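Section 4: Setting Up and Clearing the Shared Table

This section covers the wooden table in the Storkengate break and work room. The table is used for food in the morning and at lunch, and for desk work the rest of the day. Read sections 1 to 3 first if you have not yet signed up for a table slot.

4.1 Before you start

You will need:
One small plate per person
The water pitcher, with its lid
A damp cloth and a dry cloth
The Wamitz tray liner (item 358 on the supply list)

Note: The table top is oiled wood. It marks easily. Use the Murthy wood soap kept under the sink and no other cleaner.

Caution: Do not use the wooden table and the white table as one surface. There is a gap between them. Small items fall through it, and anything set across it will tip.

4.2 Clearing the work items

1. Save your work and close any laptop on the table.
2. Move the mouse and its cord to the right side. Coil the cord loosely. Do not wrap it tight around the mouse.
3. Retract the blade of any utility knife and put the knife in the drawer. If the drawer is full, lay the knife on the right side of the table, away from the food.
4. Put paper, boxes and loose parts on the shelf. One small box may stay on the table if it is clean and stands well back.
5. Wipe the middle of the table with the damp cloth, then with the dry one. Wipe along the grain.

Caution: Never cut food with the utility knife. The blades carry a film of oil from the packet, and they are used on cardboard and tape. A paring knife is in the kitchen drawer.

4.3 Setting out water

1. Rinse the pitcher and fill it to 5 cm below the rim.
2. Fit the lid and press until it sits flat.
3. Stand the pitcher toward the far right of the table. Turn the handle so the next person can reach it without leaning over the plates.
4. Wipe off any water under the base. A wet base leaves a ring within an hour.

Note: The pitcher holds more than it looks. If you find it heavy, fill it halfway and refill it later. Do not stand it on the white table next to the power socket.

4.4 Setting out fruit

Fruit is delivered on Monday and is kept in the kitchen, in the Binow crate. Apples are the usual choice because they keep all week.

1. Wash the apple under cold running water and rub the area around the stem, where dirt collects.
2. Dry it fully with a clean cloth.
3. Set a small plate near the middle of the table, at least a hand's width from the edge.
4. Lower the apple onto the plate, stem up. Do not drop it. The plates are thin, and apples bruise on the side that lands.
5. If the apple rolls, turn it until it finds its flattest side.
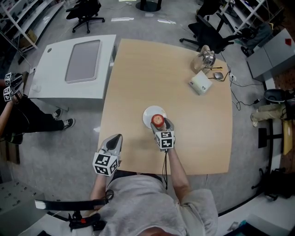
Vimala Rai asks whether the plate is needed at all for a whole apple, as she has always put hers straight on the wood and wiped up afterward. Use the plate. Juice from a bitten apple goes through the oil and leaves a dark spot that has to be sanded out. The last repair took 800 grit paper and most of an afternoon.

4.5 Using the white table

The white table has a hard coating and can take cups, trays and damp items.

1. Keep the tray on this table. Cores, peel and used napkins go in the tray, on a liner.
2. Keep the cable opening clear.
3. Leave cords plugged in at the socket unless they are yours.
4. Empty the tray at the end of your slot.

4.6 Returning the table to work use

1. Take plates and cups to the kitchen.
2. Empty the pitcher and leave the lid off so it can dry.
3. Wipe the wooden table again and let it air for a few minutes.
4. Bring back the work items.

If the surface feels sticky after wiping, repeat step 3 with a little more soap. Report stains, chips or a loose table leg to Rekha Gounder at extension 478.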